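Szalai Tenants' Association
Minutes, 7/12/23

Present: G. Parsons (chair), S. Nieminen (minutes)

1. Minutes of the last meeting approved.

2. Water charges. Invoice of $2,107 from Patier checked against meter readings and passed for payment.

3. Stairwell lighting. Hultberg quote of $800 accepted – work to start in October.

4. Shared room. Tabletop to be re-oiled.

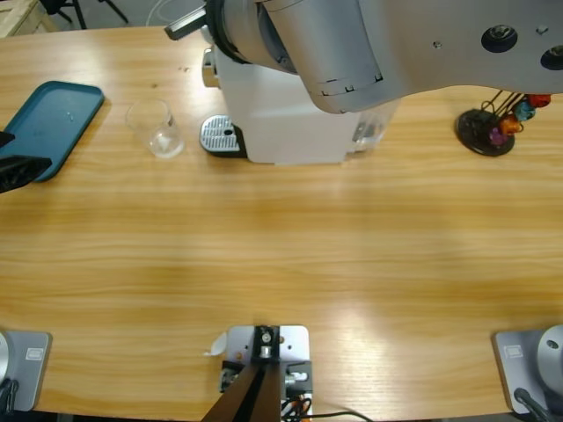
Item 4: tabletop and blue tray.

5. Bicycle storage. Deferred.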